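The Arstead Raffle

Golnar Vahidi had run the Arstead raffle since 1979, and in all that time she had never bought a ticket. She said it would look bad. Her sister-in-law said it would look worse if she won.
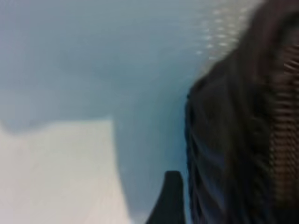
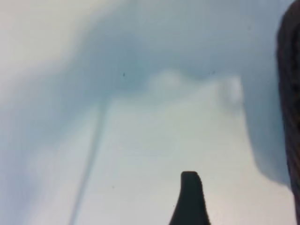
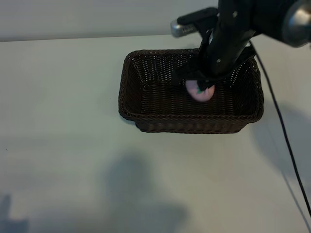
The first prize was a week at the Hashemi place on the coast, which slept 11 if two of them were on poor terms with comfort. Second prize was a ham.

Everyone wanted the ham.

"You could swap them," said Yuzuki Kinoshita, who was new and still made suggestions.

"We could," said Golnar, in the voice she kept for the council.

By eight they had taken 900 in notes and a Tirko voucher that had run out in April. The vicar drew first prize and won it himself. He went quite grey. He had been before.

"Draw again," he said.

"It's in the rules," said Golnar, who had written them.

Then he drew the ham. He read the name twice and handed her the ticket.

"I never bought that," said Golnar.

Yuzuki was studying the ceiling.

Comments

marrowman: The week on the coast is my mother's caravan to the life.

Nenow_reader: Was it a good ham though?

dot.p: Poor vicar. More Golnar please!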